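Serudlow Airport Terminal Closure: Frequently Asked Questions

July – by Felicja Gajewski

Filed under: Travel & Transport, Local News

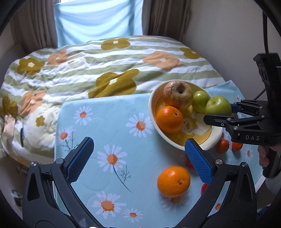
The main terminal at Serudlow Airport closed after a fire in the baggage hall and has only partly reopened. We have had a lot of email from readers with bookings, and the same points keep coming up. The answers below will be changed when the airport publishes a new schedule.

Is the airport open?

Partly. The east pier is handling 18 departures a day. Before the fire the airport ran 270. Arrivals are being accepted on the same limited basis. Cargo flights were never stopped, as they use a separate building on the north side.

Was anyone hurt?

Two airport employees were treated for smoke inhalation and went home the same night. The terminal held 456 passengers when the alarm went off, and all of them were evacuated through the departure gates onto the apron.

What caused the fire?

The fire department has not finished its report. Investigators have said the fire began near a conveyor motor below the check-in desks. Police have said they are not treating it as deliberate.

How do I find out if my flight is going?

Check with your airline first. The airport's own departure board is updated only twice a day at the moment, and readers have told us it sometimes shows flights that were already moved to Jirner. If you booked through a travel agent, the agent should contact you, but call them if you have heard nothing the day before you fly.

My flight was moved to Jirner. How do I get there?

A free shuttle bus leaves from the long-term parking lot at Serudlow every hour from 4 a.m. You need to show a boarding pass or booking confirmation. The ride takes 90 minutes in light traffic and a good deal longer in the late afternoon. There is also a train from Funville, with one change, but you have to pay for that yourself. Some airlines are refunding the fare if you keep the ticket.

How early should I arrive?

The airport is asking for three hours for all flights from the east pier. Security is in a temporary tent with two lanes. Doors open at 3:30 a.m. and people without a flight that day are not being let in, so say your goodbyes at the curb.

Can I check a bag?

Yes, one per person. Bags are being carried to the aircraft by truck. Skis, bicycles and other oversize items are not being accepted at Serudlow until the baggage hall is repaired. They can be checked at Jirner.

My suitcase was in the terminal during the fire. What happens to it?

Bags that could be recovered were taken to a warehouse on Cuervo Road. Your airline has the list, and you need your bag tag number to claim. Do not go to the warehouse without an appointment – the gate staff cannot look up bags. If your suitcase was destroyed, file a claim with the airline in writing and attach whatever receipts you have.

Can I get my money back?

If your flight was canceled and you do not want the replacement, ask for a refund. If it was moved to Jirner, it depends on the airline and the type of ticket. Travel insurance may cover extra hotel nights, but policies differ and you should read yours before you spend anything.

What about my car?

Long-term parking is open and was not damaged. The short-term garage is closed to new cars. Drivers who left a vehicle there can collect it between 8 a.m. and 6 p.m. with photo ID, and no charge is being made for the days since the fire.

When will the main terminal reopen?

The airport has not given a date. Engineers are still checking the floor above the baggage hall, and the check-in desks cannot go back in until that is done.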